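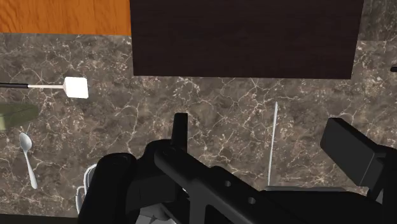
Teslow has opened up its simulated kitchen service to small shops and school robotics clubs, and people who have spent a winter resetting real countertops between test runs are going to be very happy about it. The service is called Trilach. You sign in, pick a kitchen, pick an arm and a gripper, and start trying out your control code without clearing a single dish. The kitchens come properly messy, too. The gripper's own view looks down on a brown marbled counter with a white-bladed spatula and a silver spoon lying off to the left of the gripper, and that kind of thin, flat cutlery is what trips up a lot of beginner grasping code. It's a great thing to have on tap!

Filed under: Robots & Automation > New Tools
4 min read

Until February, Trilach was open only to a few partner labs. The version now on offer runs on an ordinary office computer with a decent graphics card, and Teslow has split it into 2 plans. The smaller one covers a single user and the standard kitchens. The larger one adds shared projects, so a whole club or a small engineering team can work from the same saved layouts and compare results.

Dolores Brannigan, who runs product testing at the integrator Kowalczyk, has been using the larger plan with her team and is plainly having a good time with it. "We had 300 saved layouts before I thought to check the number," she said. "I'd move one spoon, save it, move it again, save it. You can't do that with a real counter and stay cheerful."

Her team builds pick-and-place cells for commercial kitchens, where an arm has to put utensils into bins and trays all day long. The hard part, she said, is seldom the arm. It's the approach: coming down over a bin at an angle that leaves room for the fingers, the wrist and whatever is already inside. In Trilach she can stop a run halfway down, swing the outside view to the other end of the counter and look at the clearance from there, then switch back to the gripper's view and carry on.

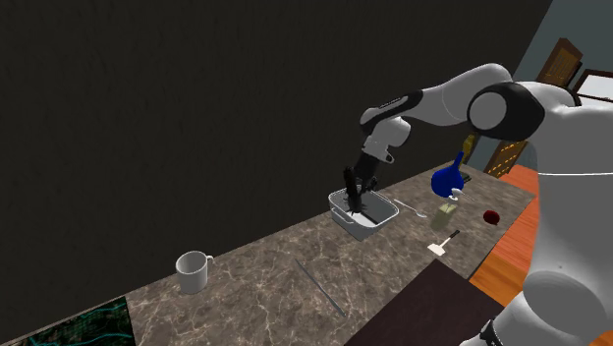 What you get

Both plans come with the arm models, a choice of grippers and a good-sized drawer of household objects (mugs, spoons, spatulas, bins and plenty more). Lighting and surface finishes can be changed from a menu. That sounds like decoration until you watch a vision program lose track of a pale handle on a veined marble top, and then you start swapping counters just to see what else breaks. I lost most of an afternoon to it.

Scripts are written in Python. There's also a block editor for younger students, and it's better than I expected, with clear names on the blocks and an undo that goes back as far as you like. Runs can be recorded and played back at any speed, and the outside view and gripper view stay in step during playback, so it's easy to find the moment when a finger brushed the wrong thing.

A companion add-on called Tedix handles scoring. You tell it what counts as a good run, such as the spoon ending up in the bin and the mug staying put, and it works through your saved layouts overnight and leaves a plain table of results in the morning. Brannigan's team sets it going when they leave and reads the table over coffee.

A few rough spots

Soft things are still missing. There are no sponges, dish towels or bags yet, and Teslow says only that they're being worked on. Loading a new kitchen is slow the first time. The manual is thin on gripper settings, though the user forum fills in a lot of that, and people there answer quickly.

Brannigan would also like a way to bring in scanned copies of her customers' own utensils without going through a separate converter. "That's my one real gripe," she said. "I have a ladle that nobody's gripper likes, and I want it in there."

Existing lab users keep their saved work when they move to the new version. Clubs and schools can ask for a trial of the larger plan through the Teslow site, and layouts made during the trial carry over if the club signs up.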